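Off-the-plan purchase

An off-the-plan purchase is a contract to buy a house, flat or plot before it has been built or before its title has been registered. The buyer pays a deposit on signing and the balance at settlement, which follows completion of the works. The method is common in new suburbs and in apartment blocks, where a developer often has to show a lender a set number of signed contracts before building finance is released.

Deposit

The deposit is normally held in a trust account by a solicitor or agent until settlement. Interest on it may go to either party, depending on the contract. A buyer who withdraws after the cooling-off period usually loses the deposit, while a developer who fails to complete must return it.

Plans and changes

The contract includes drawings, a schedule of finishes and, for land, a draft plan of subdivision. Developers usually keep the right to make small changes. What counts as small is a frequent cause of dispute. At Turkau, a development of 748 lots, the surveyor Pejman Ghasemi found that 14 plots differed in area from the draft plan. Seven of the buyers accepted a reduced price and the rest kept their contracts unchanged.

Valuation and finance

A lender values the property close to settlement, not at signing. If prices have fallen in the meantime, the loan offered may be smaller than expected and the buyer has to make up the difference. If they have risen, the buyer holds equity on the first day of ownership – at least on paper. Loan approvals tend to expire well before a long project is finished, so most buyers apply again. 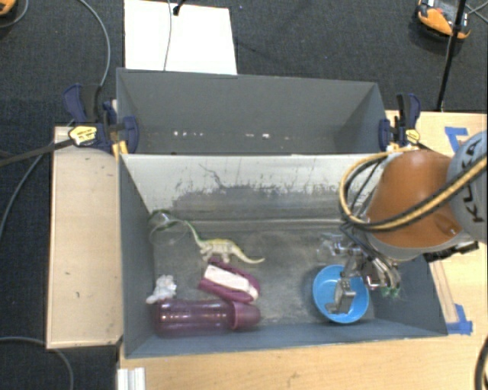
Sunset clause

A sunset clause sets the last date by which the title must be registered or the building finished. After that date one or both parties may cancel. In a rising market a developer can gain by cancelling and selling again at a higher price, and some jurisdictions now require the buyer's consent or a court order. The clause used at Villca, drafted by Natanael Lins, allowed only the buyer to cancel.

Resale before settlement

Some contracts let the buyer pass on the purchase to another person, either by nomination or by assignment. The first buyer may remain liable if the second does not settle. Tax may be charged on both steps. The developer Skindotbridge charged a fee of 3399 for each assignment and refused any request made in the last month before settlement.

Inspection and defects

Buyers are generally allowed one inspection before settlement. Faults are written on a defects list, and the builder has a fixed period to put them right. Minor faults do not normally delay payment – the buyer settles and the repairs follow.

See also

Deposit bond
House and land package
Plan of subdivision
Stamp duty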